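The Parnport Reader's Box — Four Translated Novels, Posted Quarterly

I started this box because I kept finishing a novel in translation and having no idea where to go next. The big shops put three on a table and call it a season. So I pick 4 books every quarter, all fiction, all translated into English within the last few years, and I send them out from my back room with a little booklet of notes (I write it myself, typos and all).

The February box leans toward families and islands. There's a long, slow one set in a ferry town called Kitasgate, where two sisters inherit a hotel and can't agree on whether to open it. It took me a good 49 pages to get into and then I couldn't put it down — please stick with it! The Imai stories are much shorter and a lot stranger, and I'd start there if you only read on the bus. The other two I'm keeping quiet about, as I like people to open the parcel without knowing everything.
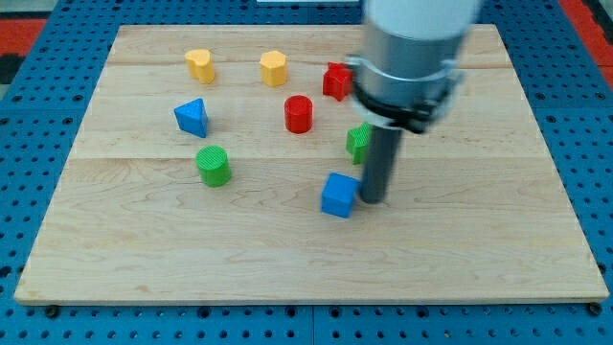 Beathag Gourlay wrote that the Kitasgate novel was the first one in ages she'd argued over at dinner, and that she wished my notes had said more about the translator. Fair point. The new booklet runs to 26 pages and every book gets a page on who translated it, what else they've done, and any choices I noticed, like dialect left alone or jokes moved around.

All four are paperbacks. I buy from small presses wherever I can, and Pluter supplies two of the titles this time, with the nice heavy covers and decent margins (I scribble in mine).

The price is $49 a box, shipping included inside the US. You can skip a quarter or stop whenever you like, just email me before the box goes out. If you already own one of the books, tell me when you order and I'll swap it for something from an earlier box.

I've sent out 1225 boxes so far and I still pack every one myself, so give me a few days after you order. Gift boxes can go straight to the other person, with a handwritten card — keep your message fairly short, my handwriting is big.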